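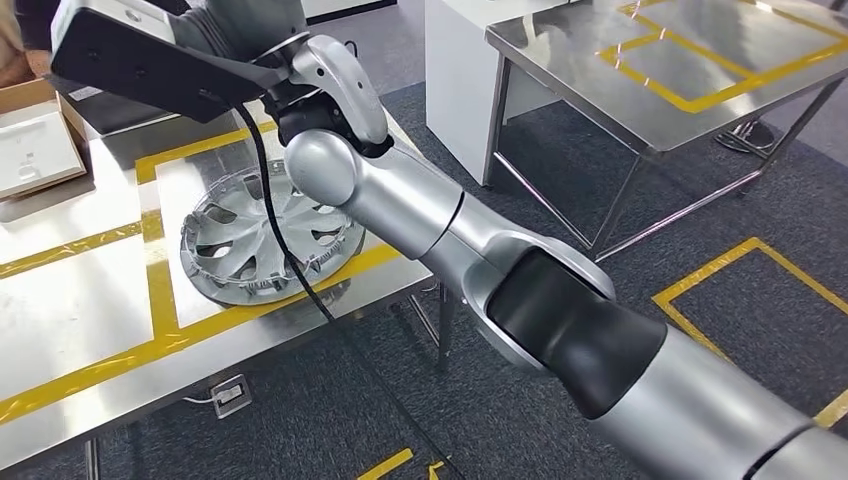
*Silver robotic arm, with stainless steel tables behind.*

# Open day at the Girard, September

The Girard is a former seed warehouse two blocks from the river, now split into 17 short-stay apartments. It opened its doors for an afternoon before taking its first bookings, and I went along with Kavitha Murthy, who books lodging for our walking groups.

We were let in at 2 p.m. through the side entrance on the loading dock. There is no front desk. Guests get a door code by text on the morning they arrive, and a manager, Cheng-en Wan, lives on the ground floor and answers the phone until 10 at night. He took us up by the stairs. The elevator was waiting on its inspection certificate, and he expected it to be running before the end of the month.

We saw three apartments. The smallest is a studio with a queen bed, a two-burner stove and a refrigerator that would hold a weekend's groceries. The windows face the alley. It was quiet while we were in there, but trash pickup is at 6 a.m. and Cheng-en said so without being asked.

The one-bedroom on the second floor was the one Kavitha liked. It has a proper table for four, a full-size oven, and a bathtub. The sofa folds out, though you have to move the coffee table into the bedroom to do it. The original beams are still up and have been cleaned and oiled. The bedroom closet is shallow and hangers go in at an angle.

The top floor has the only two-bedroom, with a small balcony over the dock. It rents for $210 a night with a two-night minimum. Cleaning is included. Parking is extra, in the lot behind the feed store, and there are only 5 spaces for the whole building. Groups coming in several cars will need to use the street, where it is free after 6 p.m.

Laundry is shared, in the basement, with coin machines and a change dispenser. Soap is not supplied. Bikes can be locked in the same hallway.

Coffee and rolls were served in the courtyard by Ataahua Paewai, who is leasing the corner space for a bakery called Uter. She plans to open at 7 a.m. and will fill breakfast orders for guests if they are placed the night before. The rye rolls were good. She was still deciding on prices.

Kavitha asked about holding six apartments together for the spring walk. Cheng-en can do that with a 20 percent deposit, returned in full up to 30 days out. She has asked for the second floor, if the elevator is working by then, and for the studio to be left off the list.

The walk back to the train station took us 12 minutes with no bags. There is one hill, on the station side.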